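Subject: Re: [Wurdale-photo] Second battery for the Zandero?
From: Merike Kairys
Date: Thu 26 December

Hi all,

On the battery question, I'd get the bigger one. I shot my niece's swim meet with the Zandero in April and the stock 1,050 pack quit on me before the relays (so annoying!). I carry two now and swap at lunch.

> Has anyone tried the Biswas charger with it? Mine gets to
> 464 shots on a card and then the camera shuts itself off.
> Not sure if it's the battery or the card.
> Cludmont want 300 for a service, which seems steep.

That sounds like the card to me. Mine did the same thing until I formatted it in the camera instead of on the laptop, and I've had more than six months without a shutdown since. Try that before you pay Cludmont anything! The Biswas charger is fine, by the way, just slow, so leave it on overnight.

Merike

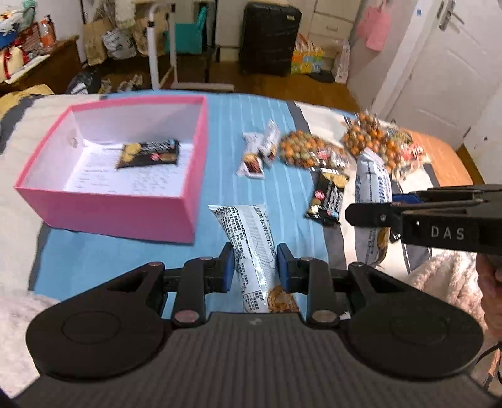
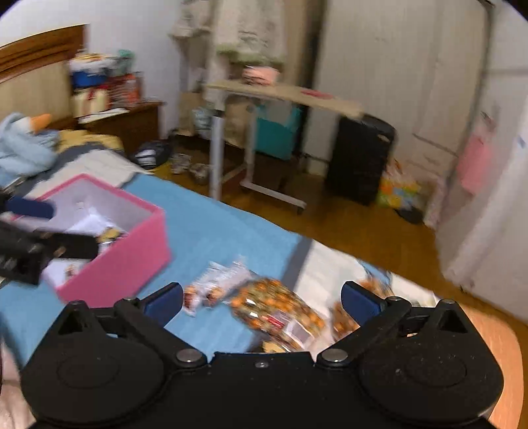

Filed under: Batteries & Memory Cards

Next in thread: Re: Second battery for the Zandero?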